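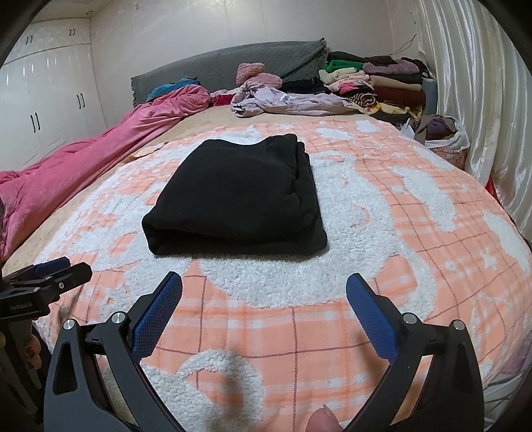 Wanau Residential College - Residents' Forum
Board: Laundry and Linen
Topic: Proposed change to personal bedding allowance

R_Halvorsen (Residential Services)
Posted Saturday, September 29, 2018
Residents are advised that the College proposes to limit personal blankets and doonas to one per room from January. The laundry contract with Clonira provides for 16 machines, and oversized items have caused repeated delays on weekends. College-issued linen is not affected. Comments are invited in this thread.

umadigan
I wish to register an objection. Rooms in the east wing are unheated after 9 pm, and a single fleece blanket is not adequate in winter. The colour and pattern of College linen is a separate matter, which I shall raise elsewhere.

vpretorius_L2
I support the proposal in principle. On two occasions I have found a dryer occupied by a double doona for an entire evening. A limit on machine use would however be fairer than a limit on ownership.

tkeogh
Agreed with the previous poster on the second point. The notice refers to rooms. Does the limit apply per resident in shared rooms?

R_Halvorsen (Residential Services)
The limit would apply per resident. The wording will be corrected.

umadigan
That does not address the heating. Request 1572 has been open since first term - could its status be confirmed?

R_Halvorsen (Residential Services)
Request 1572 is with the maintenance contractor. I do not have a completion date.

tkeogh
Then I would ask that the limit be deferred until the work is done. Residents with bulky items could book the large washer on Level 1 in the meantime.

vpretorius_L2
The large washer takes coins only and is frequently out of order. I do not regard it as an alternative.

R_Halvorsen (Residential Services)
Both comments have been noted. This thread will remain open to residents.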